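Gritport Forums > Bench Arms > Rules and Good Practice
Thread: How strict are you about the shared table?

marble_and_mint wrote:
Hello all, warm greetings from Plarnudow! We are rewriting our table rules this October and I'd love to hear how other folks do it. Our old sheet ran to 168 lines, which is a lot to ask a newcomer to read before their first session (I wrote most of it, so I'm allowed to complain). The one people argue about is the landing patch – a clear bit of table between the fingers before you come down anywhere, with tall things kept well off to the side.

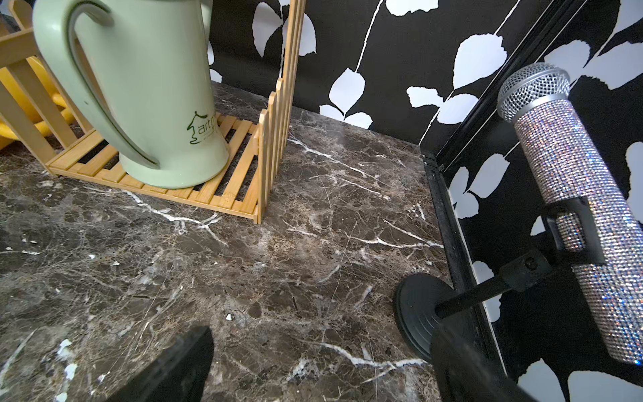 Wrist view, mic stand on the right, pitcher over on the rack.

Would you call that enough room? I would, but I've been told I'm generous.

Ojo_bench wrote:
Plenty of room for me. My quarrel is with the length of the sheet! People read two rules, maybe three, and then they skim. We have 2 that are never bent: hands out before motors on, and know where the stop button is without looking. Everything else we teach by sitting next to people, which takes longer but sticks better.

pliltotis wrote:
I have to disagree with Ojo, kindly meant. Teaching by sitting next to people works until the person who knows everything goes on vacation. Write it down. Our sheet also covers flat things, which get forgotten, and a dark book on a dark top deserves a line of its own.
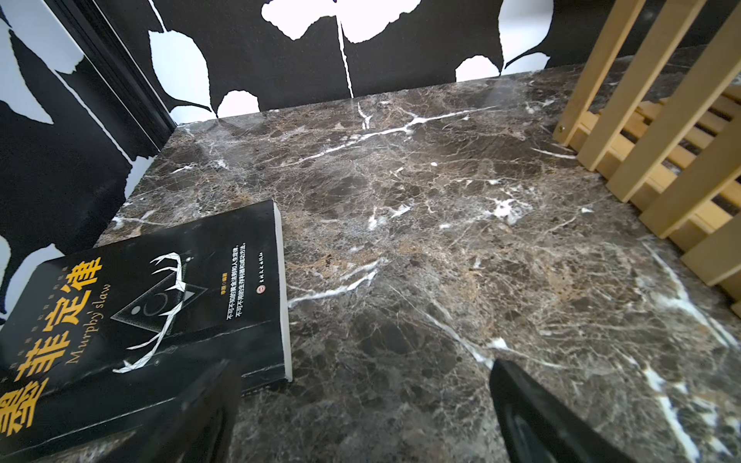 Daryna Vasylenko
Table lead and keeper of the rule sheet, Pliltotis

Signing with my full name so you know who to blame. Our rule for books is to slow down before the fingers get over the cover, and to write the title in the log as printed. "Murphy's law" goes in as Murphy's law, please, never as "black book." We had nearly 600 log entries last season and I spent many a long evening guessing at the vague ones.

marble_and_mint wrote:
Oh, the log! Ours is just as bad, Daryna, and I may borrow that wording if you don't mind. Can I ask about two arms at once? That part of our sheet is one sad sentence.

pliltotis wrote:
Borrow away! Here's how we share a table.

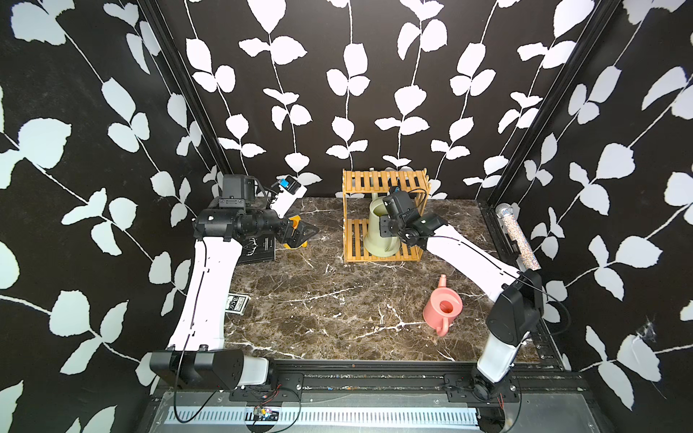

Two-arm rules should begin with who gives way, and you settle that out loud before anything moves. We split the table down the middle, and whoever needs to cross asks first and waits for a yes. With one gripper holding something on the left and the other over the green watering can at the shelf, each side has its own job and there's no need to cross at all. I'd also name things fully, "green can" or "pink can," because plain "the can" is asking for trouble on a table like that.

Ojo_bench wrote:
Fine, I'll give you the naming rule, that's a good one. I still think a fixed middle line is too stiff for people who have worked together a long time. We just talk it through.

marble_and_mint wrote:
I'll try the line for newcomers and leave the old hands to talk, and post our draft when it's typed up. Thank you both!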